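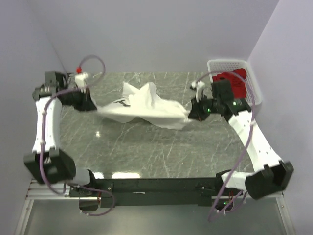
Mabli Vaughan
Cloth folding: keep or drop demos where the grip was poor?
I'm collecting teleoperated demonstrations for a two-arm folding task on our bench at Wurnden. We have 857 episodes so far, all with the same start: cloth crumpled, both grippers find an edge, pull it tight between them, then lay it down and fold. The trouble is the moment when the arms have the cloth stretched. The edge between the grippers is nearly straight but the rest is still bunched up behind it, and the black T-like mark printed on the left part is partly tucked into the folds. Some operators carry on and fold from there. Others put the cloth down and take a new grip. I went through one batch and marked 69 episodes with a second grip in them. Should those stay in the training set, or do I only keep the ones that went straight through? The policy will be trained by imitation only, no rewards. Posted Nov 9, 2021.

Armelle Baudry
Keep them, but label them. If you only train on clean runs, the policy never sees what to do with a bad grip, and it will get bad grips. We did this at Platmont with tea towels. The first set had no recoveries and the arms would just hold the cloth in the air and stop.
What I would drop is any episode where the operator waits a long time before deciding. Those pauses get copied. We cut anything with a still stretch longer than 4 seconds.
Also write down one rule for when to take a new grip and give it to all your operators. Ours was: if you can't see both lower corners, put it down. Mixed habits did more harm than the second grips did.

trakitia_user
just drop them, simpler

Llewellyn
Agree with Armelle on the labels. One more point – check that your starts vary enough. If the cloth always goes down in the same place with the print on the same side, the model may learn the print and not the edge. We turned the cloth over for half of each batch of 44 and that helped with plain cloths later on.
I don't know if 857 is enough for folding. It was for us with one towel, but not with three.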